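**Kunden bench** (also *the Kunden*, or in older posts *Kunden sorter*) is a two-arm parts-handling bench built in a shared workshop by Mirjana Stojanovska and Bujar Halilović. It picks small electronic parts out of a metal tray and puts them in bins. Slow. Still being worked on. Entry covers the second build; the first one was scrapped and only the name and a few cables carried over.

## Overview

Two arms, one white table, four yellow bins, one steel tray. The arms come in from opposite sides so each one has its own pair of bins within easy reach. Parts start on the tray, always on a sheet of white paper. Builders wanted something the whole workshop could use for clearing out mixed boxes of salvage, which is the dullest job in the place.

Control software is called Vivum. Written mostly by Halilović, with a later rewrite of the planning half by Lejla Janevski. Runs on an ordinary desktop PC.

## History

Work began in April, after the Biken cabinet (a carousel of drawers, one motor, never finished) was taken apart for its frame and power supply. Stojanovska wanted arms from the start. Halilović wanted a belt. A belt was tried, parts with wire leads got dragged under the roller, and the belt went back on the shelf.

First build had one arm on a low stand. Could not reach the far bins without turning its wrist almost all the way over, and the cables did not like that. Second arm added when Fatos Kadrić sold the group a secondhand one at a fair price. The two don't match in wear or in backlash, so each has its own calibration file. Mixing the files up is the most common mistake new users make.

The present layout was fixed on 18th July and written up in the workshop log by Keegan Te Moana. Most later descriptions, this one included, lean on that log.

## Layout

### Table

Two panels pushed together, with a seam running down the middle. The seam was meant to be filled. It wasn't, and Vivum now uses it as a rough check that nothing has shifted, so it stays.

### Bins

Shallow and open on top, a pair to each side, set rim to rim. Shallow matters. Deeper bins were tested and the grippers knocked the walls on the way down.

Bins carry no fixed meaning. The user sets what goes where before a run. Usual setup in the workshop log:

- boards, any size
- leads and wire bundles
- connectors and loose small parts
- don't know, look at it later

The last one fills up fastest.

### Tray

Stainless steel, rounded corners. Bought as kitchen stock. The bare metal threw glare all over the camera view and small silver parts vanished into it, hence the paper. Any plain white sheet works provided it lies flat. A curled corner gets read as a part.
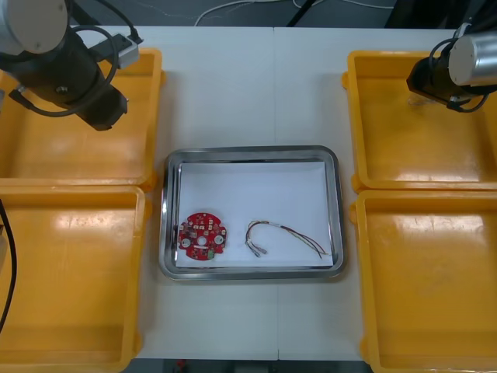
Paper is changed when it gets marked. Pencil lines, flux stains and old staple holes have all been picked at by the grippers at one time or another. Te Moana's log has a long complaint about a coffee ring.

### Arms and grippers

Both grippers are black two-finger types on the builders' own adapter plates, printed in the workshop. First adapters cracked at the screw holes. The current ones are thicker and have held up.

Cable routing took longer than any other part of the job. Cables need slack at the wrist or they pull the gripper off line, but too much slack and a loop swings low and sweeps the tray. The log gives the slack for each joint in a table, which should be followed and not eyeballed. Ties are reusable strap type only; zip ties cut into the jacket of one cable early on and the fault took ages to find.

## Operation

A normal run goes like this.

1. Power up both arms with the table clear of hands and tools.
2. Load the right calibration file for each arm. Check the name twice.
3. Put the tray near the middle, fresh paper in, parts spread so they don't overlap.
4. Set the bin meanings in Vivum.
5. Start at low speed. Leave it there for the first few picks.

Vivum looks at the tray, draws an outline round each thing it thinks is a part, then picks an arm by distance. Only one arm is allowed over the tray at a time. There was a version where both could go in together. It was quicker and it bent a finger.

Round boards with notched edges are handled fairly well, as the fingers can settle into a notch. Plain round boards slip. Small brass connectors roll if touched off center, and the fix so far is to come down slower.

### Wires

Wire bundles are the hard case and take up most of the known problems list. Vivum sees a loose bundle as several thin parts, or as one part with a hole in it, depending on the light. The gripper then closes on a single strand and the rest stays behind, or comes along and falls off halfway.

Janevski's rewrite helped by looking for the plug first and gripping just behind it. Works when there is a plug. Bare-ended leads are still mostly luck, and the manual says to twist them together by hand beforehand.
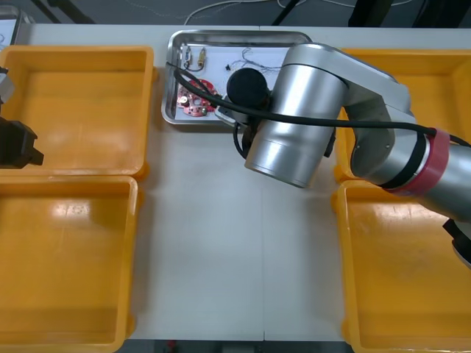
Thin gray wire on white paper is worse than colored wire, for plain contrast reasons. Colored paper was tried and fixed that, but then red boards were read badly, so white came back. A mid-gray sheet has been suggested and not tested yet.

## Training the picker

The part recognizer was trained on pictures taken at the bench itself, around 3,000 of them, labeled by hand over several evenings. An earlier set borrowed from a hobby project named Akpalu was dropped; it had been shot on dark mats and carried over poorly.

Labels are boards, wires, connectors, small parts, unknown. Halilović has argued for splitting small parts into finer groups. Stojanovska is against it until the grip failures come down, on the grounds that knowing the exact name of a part is no use if it gets dropped.

## Performance

In the longest logged session, 80 parts were put through. Boards went well. Wires failed 20 times, more than everything else put together. No damage to parts, one paper sheet torn. Later sessions were shorter and mixed tuning with sorting, so the numbers can't really be compared.

Speed is lower than a person's by a wide margin. The builders have never claimed otherwise. The use is in leaving it to work through a box while doing something else in the same room. Leaving the room is against workshop rules.

## Known problems

- Overhead light reflects off glossy bin floors; sometimes recieved by the camera as a part already dropped. Matte liners planned.
- Tray slides a little if a finger touches the rim. Rubber feet fell off, need better glue.
- Wrist cable on the second arm works loose. Check before each run.
- Vivum forgets bin meanings after a crash.
- Wires, see above.

## Variants

Te Moana started a smaller copy with one arm and two bins, for a kitchen table at home. Runs the same software with the arm choice step turned off. No enclosure. Progress stopped at the gripper adapter, as the printed part did not fit his older wrist flange, and a redrawn file is in teh shared folder waiting for somebody to check the hole spacing.

## See also

- Biken cabinet
- Vivum (software)
- Akpalu picture set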